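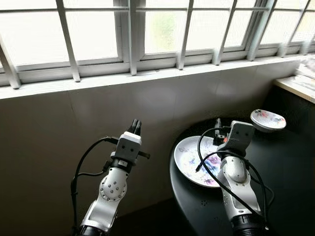

Windows and Tile Without Tears

By Magdy Gaber

I have washed the same windows for years and they have yet to thank me. A few habits make the job shorter, though.

Skip the sunny hours. Cleaner dries on hot glass before your cloth gets there, and you end up polishing streaks into a permanent exhibit.

Do the frames and bars first. White ones show every drip, and the dirt runs onto the glass you were so proud of.

Wipe the inside up and down and the outside side to side. When you find a streak, you'll know which side to blame.
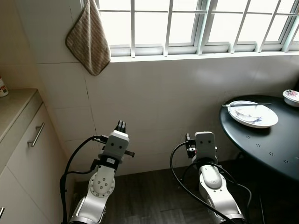 Tile under the window

Start at the bottom and rinse from the top. Baking soda paste and an old toothbrush will handle most grout, provided you label the toothbrush. My household learned this in January.

Let the paste sit 3 minutes. Go have coffee. The grout isn't going anywhere, and neither, sadly, is the other wall.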